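The Showroom Toilet, Reconsidered

For most of its history the plumbing showroom has treated the toilet as an item to be chosen last. Visitors were guided first to the tubs, then to the vanities and faucets, and only at the end of the visit to a row of white fixtures along the back wall. The Sernwood Center for Home Fixtures, which reopened its ground-floor galleries in April after a long renovation, has reversed that order.

The Center's collection holds 160 toilets, the oldest a high-tank model with a pull chain and the newest a wall-hung unit by Tundach. Under the direction of Beathag Cruickshank, curator of domestic fixtures, a number of them have been moved into the first gallery, where visitors may lift lids, press buttons and sit down.

"People spend more time comparing cabinet handles than they do comparing seats," Ms. Cruickshank said. "We would like them to leave knowing what a rim looks like from underneath."

The gallery occupies 3,280 square feet and is arranged by part. One bay is given to tanks, another to flush controls, and a third to lids and seats. The tank bay shows how the boxy, flat-topped form came to replace the rounded tanks of earlier decades. Alistair Skinner, who oversees conservation, attributes the change to smaller bathrooms. A flat tank lid serves as a shelf in a room that may have no other, and households have used it as one whether or not the maker approved. The Center owns several lids with rings left by shaving cream cans, and these have been deliberately left uncleaned.

The flush control bay is the noisiest in the building. Side levers in brass and plastic are mounted at working height beside top-mounted push buttons, both round and oval. Da-eun Jang, who designed the display, asked that every control be connected to its mechanism so that the resistance could be felt. Buttons by Jasham and Omerović are placed next to each other, and visitors are invited to record which they prefer. Almost 3,000 have done so.

Lids have proved the most popular subject. The exhibit explains the hinge, the slow-close damper and the small bumpers that keep a lid from striking the surface beneath it. Replacement bumpers are inexpensive and are sold at the front desk, together with hinge bolts and a printed care guide.
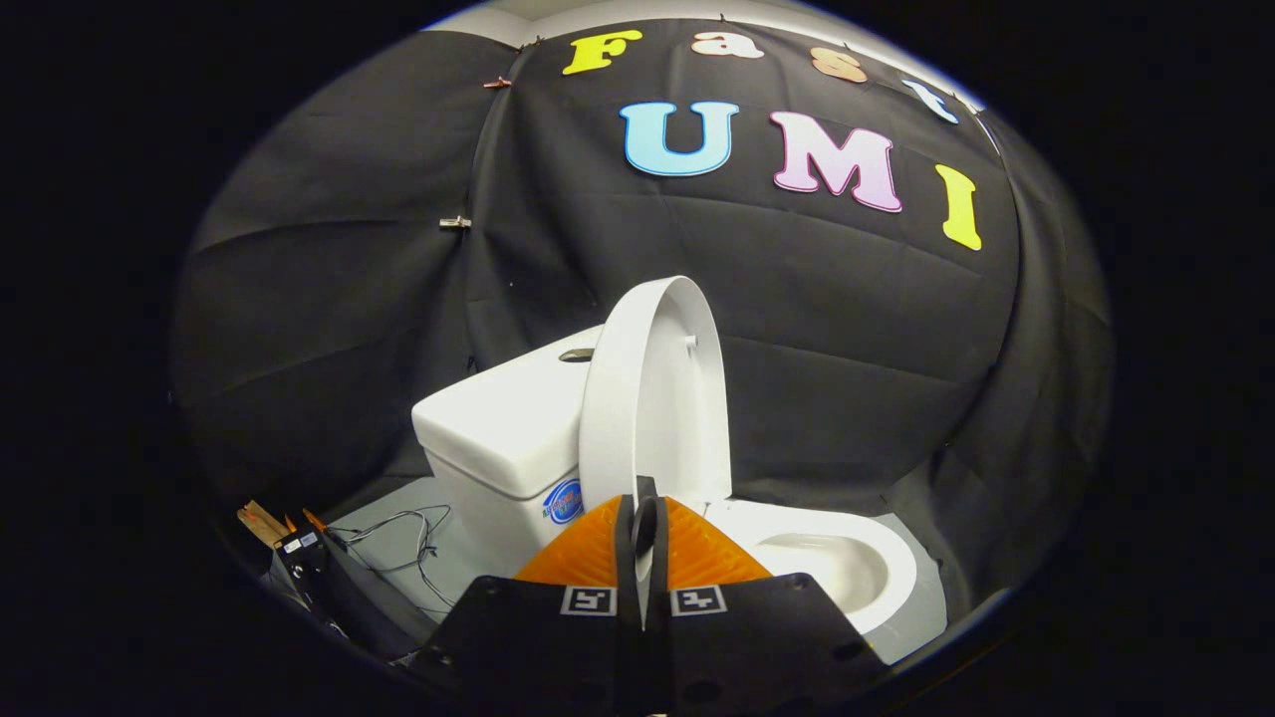

How often should a toilet seat be replaced?

Most seats last for several years. A seat should be replaced when it is cracked, when the finish has worn through, or when the hinges remain loose after tightening.

The care guide also addresses cleaning. It recommends a soft cloth and mild soap for glazed surfaces and chrome, and advises against scouring powder, which dulls both. Owners are asked to check the hinge bolts twice a year.

A companion program for building managers opens on Sep 10, 2024, led by Senga Nisbet. Enrollment is free, and materials may be requested from the education office on the second floor.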